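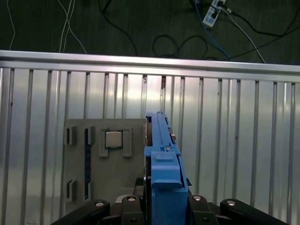 PC Hardware I
Handout 4: Taking a Desktop Tower Apart (and Knowing What You're Looking At)
Bench sections, Skendus and Marquez labs
Revised March 3, 2021

Last week was all block diagrams and bus widths. This week you get a screwdriver! For most people this is the session where the course clicks, so read these notes before you come, bring them with you, and scribble all over them. The bench worksheet (Prokero sheet 2) follows the same order.

Before you open anything

Shut the machine down, switch off the power supply at the back if it has a switch, and pull the cord. Then press the front power button once more and hold it for a few seconds. That drains what is left in the board. Clip on your wrist strap and touch bare metal on the case.

Lay the tower on its side with the removable panel facing up. Everything you want is now lying flat below you like a map, and gravity is helping you for once. Office towers often need no tools at this stage - look for a latch or a pair of thumbscrews at the back edge.

Never open the power supply itself. The box comes out whole and goes back whole. There are parts in it that can hold a charge long after the cord is out.

Cables first

I know you want to go straight for the processor. Everyone does. But spend ten minutes on the cables, and the rest of the lab gets so much easier. Two kinds matter today:

Power cables. These start at the power supply, usually as a bundle, and fan out to the board and the drives. The convention in PC supplies is yellow for 12 volts, red for 5, orange for 3.3 and black for ground. Some makers go their own way, so treat color as a hint and the connector shape as the evidence.

Data cables. In machines of this age that means SATA: thin, flat, with a small L-shaped key inside the plug. The color of a SATA data cable means nothing at all. Blue, red, black, they carry the same signals.

Draw the cable routes on your worksheet before you unplug the first one. Arrows are fine. Stick a bit of masking tape on each plug and write where it goes.

Drives and caddies

A 3.5-inch hard drive in an office machine often sits in a plastic caddy. You squeeze or lift the tabs and the whole thing slides free of the cage, no screws involved. It's a lovely piece of design and it costs pennies. Makers like to give the parts you are allowed to touch one bright color, so when you meet an unfamiliar case, let your eye hunt for that color first.
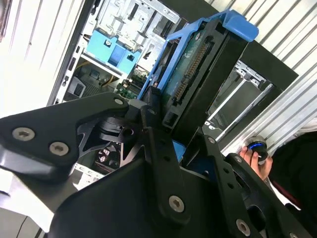 Hold a drive by its long sides and keep your fingers off the circuit board underneath. The two SATA connectors sit next to each other on one short end. The longer one is power, with 15 contacts, and the shorter one is data, with seven. Students mix these up constantly, and it makes sense why: you'd expect the skinny one to be the power. Slide the plug straight on. If you rock it sideways you can snap the plastic tongue, and then a perfectly healthy drive is out of action.

Some things to look for while it is in your hand:

- the label: capacity, model, and often the date of manufacture
- the small breather hole found on most air-filled drives (do not cover it)
- the mounting holes, and how the caddy grips the drive through them

The processor and its socket

Now the good part. Under the heatsink is the processor, and between the two is thermal paste. Loosen the heatsink screws a little at a time, in a cross pattern, and twist the heatsink very gently before you lift. Wipe the old paste off with a lint-free cloth and isopropyl alcohol.

In a land grid array socket the springy contacts belong to the board, and the chip only has flat pads. So the fragile part is the socket! Push the lever down and out, let it rise, then swing the retention plate up. Lift the processor straight up by its edges. The chip has notches on its sides and a small triangle in one corner, and both have to match the socket when it goes back.

Put the chip in its holder as soon as it is out. Never leave it loose on the bench where a sleeve can catch it.

Memory

Push the clips outward and the module pops up at an angle. There is one notch along the contact edge, set off center, so it only fits one way around. Press it back in with both thumbs until the clips close. It takes more force than you'd like the first time. If you have two modules, check the board's markings before choosing slots, as the right pair gives you dual-channel operation.

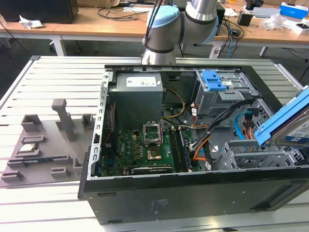
Finding your way around a board is a skill you can practice on any machine, and I'd like you to do it the same way each time. Start at the power supply, because it is the biggest box and the easiest to spot. Follow its wires to the board. Then find the socket, and from there the memory is almost always right next door, as the two need to talk over very short distances. The Dell tower is a good one to try this on: yellow wires curve down from the supply toward the board, the retention plate is standing up near the center, and the memory slots are just to the right of it. The long black expansion slot runs along the bottom edge of the board. Once you have those four places fixed in your mind, the rest is filling in - drive bays, front panel cables, the coin cell.

Putting it back

Reverse order, and slowly. Processor, paste, heatsink, memory, drive, cables, panel. For paste, a blob the size of a pea is plenty. Before you close up, check that no cable is resting against a fan, and run a finger along each plug to feel that it is fully home.

If it won't start, go back to the memory first. A module that isn't quite seated is the usual culprit, and a forgotten processor power plug comes second.

For your worksheet

Sketch the board with the socket, memory, expansion slots and SATA ports labeled. Note the processor model and the memory type. Write two or three sentences on one design choice that made your machine easier to service, and one that made it harder. I really enjoy reading these, so be picky!

Reading for next time: Plirnano course pack, chapter 13, on storage interfaces. The practical test is in June, and it uses the same kind of tower.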